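Ticket 681: Label printer drops every second job after router replacement
Product: Flelik desktop label printer, network model
Opened by: Sudell support desk
Status: Resolved
Last updated: January 12, 2019

Problem as reported

Customer site is a small mail-order shop, Galtetti, with one label printer shared by 2 workstations. The printer worked normally until the router was replaced. Since then the first label of a batch prints, the next is lost, and the queue on the sending workstation shows the lost job as complete. No error light on the printer. Power cycling clears the fault for a few minutes.

Environment

Router: replaced, supplied by the internet provider, factory settings
Printer address: assigned automatically, ends in .256 according to the customer's note (not a valid address, see step 1)
Driver: current release on both workstations
Connection: wired, printer to switch, switch to router

Step 1. Confirm the address

Asked the customer to print a configuration page instead of reading the address from the old note. The page gave an address ending in .25. The note had a stray digit. Ping from the first workstation was clean. Ping from the second workstation timed out on alternate attempts.
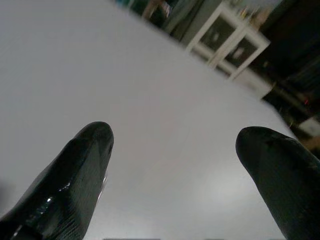
Wilczyńska: Alternate timeouts on one machine and none on the other usually mean two devices are answering on the same address. Check the address table on the bad workstation before touching the driver.

Step 2. Check for a duplicate address

Cleared the address table on the second workstation and pinged the printer again. The hardware address returned did not match the one on the configuration page. Cleared and repeated. This time it matched. Two devices are using the same address.

Disconnected the printer from the switch and pinged once more. Replies continued. The second device is still on the network with the printer removed, so the printer is not the source of the extra replies.

Step 3. Find the second device

The router's client list showed only one entry for the address, and it was the printer. The other device must have a fixed address set by hand. Customer was asked to unplug switch ports one at a time while the ping was left running. Replies stopped at the port for the postal scale in the packing area. 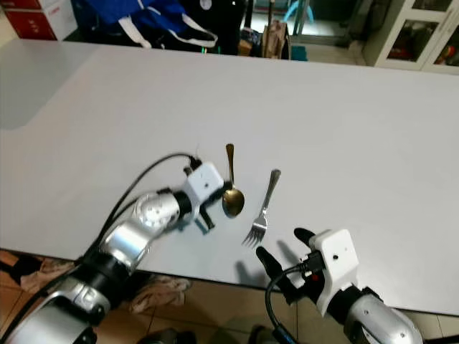 Can the scale stay on its fixed address?
It can, as long as the router is told not to hand that address out to anything else. The scale software stores the address on both workstations, so moving the printer is less work.

Step 4. Move the printer

In the router settings, the automatic range was shortened so that it no longer includes the address of the scale. A reservation was then added for the printer, using the hardware address from the configuration page. The printer was restarted and a new configuration page confirmed the reserved address.

The port on both workstations still pointed to the old address. A new standard port was added on each, the printer was assigned to it, and the old port was deleted. Status reporting was turned off on the new port because the printer does not support it and the driver marks itself offline when the query fails.

Step 5. Test

Sent a batch of 345 labels from the second workstation with the scale connected and in use. All labels printed in order. Repeated from the first workstation with the same result. Ping from both machines was clean for the length of the test.
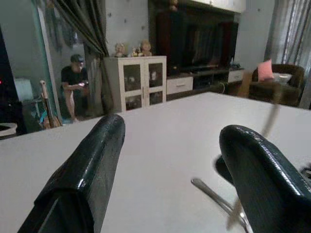 Attachment 3, ticket 681

Cause

The old router started its automatic range above the address of the scale. The replacement starts lower, and it gave that address to the printer. Print data from the second workstation went to the scale whenever the scale answered first. The scale accepted the connection and discarded the data, so the queue recorded the job as sent.

Follow-up

Customer to write the fixed address of the scale on the network sheet and discard the old note. If the router is replaced again, repeat step 4 before reconnecting the printer. Reopen this ticket if labels are lost with both reservation and range in place.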